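3.2 Storage of quilted outerwear in the bedroom

The second group of items in the household study is padded clothing, by which we mean jackets, waistcoats and coats with a filling held in place by lines of stitching. In the diaries from Tunstall and Endar this group was small in number but large in volume. Of the 3509 garments recorded in both towns, 151 were padded, and yet the participants named them more often than any other group when they were asked what takes too much room in the wardrobe. We therefore treat them separately from knitwear and from unfilled coats, although Kendetti's earlier storage scale puts all three under the one heading of "heavy wear".

Three things make padded clothing difficult to store. The first is that its volume is not fixed. A folded shirt occupies nearly the same space each time it is put away, but a padded jacket may be pressed flat by the weight of other clothes and may rise again when this weight is removed. The second is that many owners believe pressing is harmful, and so they avoid the very method that would save space. The third is seasonal. The jacket is needed each day for some months and then not at all, and the moment of change is seldom clear. In our diaries the padded items stayed on hooks, chairs and beds for a long time after the owner had stopped wearing them outdoors.

The bed deserves a comment of its own. In the coding scheme we first had only four places: wardrobe, drawer, hook and box. During the pilot it became clear that a fifth place was necessary, because many entries said simply "on the bed". We at first took these entries as a sign that the diary had been filled in before the tidying was finished. The interviews did not support this reading. For several households the bed is a regular place for a jacket during the day, and the jacket is moved to a chair at night and back again in the morning. We call this a resting place, to separate it from a storage place, where the garment remains without being moved for at least one night.

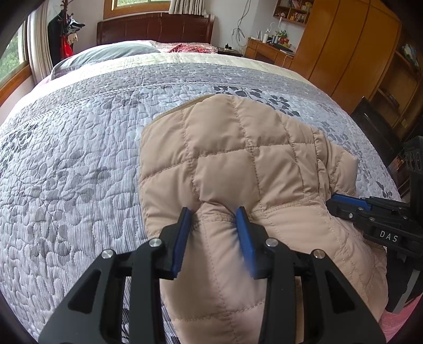

Figure 4. Beige quilted jacket with diamond stitching and double seam lines, on a bed.

The pattern of the stitching was recorded for every padded item as either channel (parallel lines), grid (squares or diamonds, as in Figure 4) or irregular. We expected that the pattern would have little influence on where a garment was kept, and for the wardrobe and the hook this was so. For drawers the result was different. Owners of grid garments reported folding them more often than owners of channel garments did, and they described the fold as easier to hold. A possible explanation is that the seams of a grid run in two directions and offer a line to fold along whichever way the garment is turned. We did not test this by measurement, and the reader should take it as a suggestion only.

The boxes require some caution. Households in Endar were given the Flurkiswood under-bed box at the start of the study, while households in Tunstall used whatever boxes they already had. The higher use of boxes in Endar can therefore not be read as a difference between the two towns. We keep these entries in the tables for completeness — they are marked with an asterisk — but leave them out of the comparison in Section 4.

A further question was how long a garment must be out of use before the owner regards it as stored. The answers varied widely. Some participants gave a date in the calendar, usually at the end of a school term. Others named an event, such as the first day on which the windows could stay open. A smaller group said that they never store the padded jacket at all, as the weather may change, and these participants were also the ones who complained most about the lack of hooks in the hall. The two attitudes did not depend on the size of the home, at least not within the range we studied.

Finally, 13 diaries contained entries for padded items that we could not assign to any place, mostly because the handwriting was unclear or because two places were given for the same evening. These entries were removed before the analysis. The diaries themselves were kept, as their remaining pages were complete and the other groups of clothing were not affected.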